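Visita ao armazém da Nidus: uma manhã entre caixas

Chegámos pouco depois das nove, num julho já quente, e a primeira paragem foi a bancada de separação. 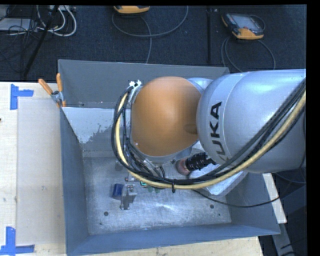 A caixa metálica azul-acinzentada na bancada de separação, sobre o tampo de madeira clara.

A Nidus ocupa dois pavilhões à saída de Divness e trata encomendas de pequenas marcas que não têm armazém próprio. Fomos recebidos por Poppy Goodall, responsável pelas entradas de mercadoria, que nos deu coletes e pediu que ficássemos dentro das linhas amarelas do chão. Éramos um grupo pequeno, quase todos lojistas com o mesmo problema: pouco espaço e demasiadas devoluções.

O princípio da casa é simples. Tudo o que entra passa por uma caixa aberta antes de ir para a prateleira. As caixas são de metal, sem tampa, e ficam pousadas à altura da cintura. Perguntei porque não usavam plástico, que é mais leve. Tiveram-no até há pouco tempo, mas os cantos partiam com o peso e os fornecedores levavam semanas a repor. As metálicas vieram da Belov e custaram mais do dobro.

O pavilhão tem 3125 posições de prateleira, numeradas por corredor e altura. Os artigos pequenos ficam em baixo, ao contrário do que fazemos na minha loja. Wayne Nuttall, chefe de turno, explicou que as pessoas se baixam menos vezes assim – os artigos grandes têm menos saída e podem ficar mais longe. Fiquei com dúvidas, mas tomei nota. Por dia saem uns 1000 volumes, mais na época do Natal.

A zona de embalagem foi a que mais me interessou. Há quatro mesas, cada uma com rolo de papel, fita e balança. O papel de enchimento é da Jasińska, cinzento e bastante áspero. Experimentámos embalar uma jarra e a minha ficou mal presa. A Poppy abriu a caixa, virou a jarra ao contrário e meteu papel no interior antes de fechar.

As devoluções têm uma sala à parte, com menos luz do que seria de esperar. Cada artigo leva uma etiqueta com o motivo e fica ali no máximo dois dias.

A visita durou cerca de hora e meia e terminou com café na copa. O estacionamento é apertado, convém deixar o carro na rua de trás. Para marcar é preciso telefonar, porque o formulário do site não estava a funcionar quando tentei.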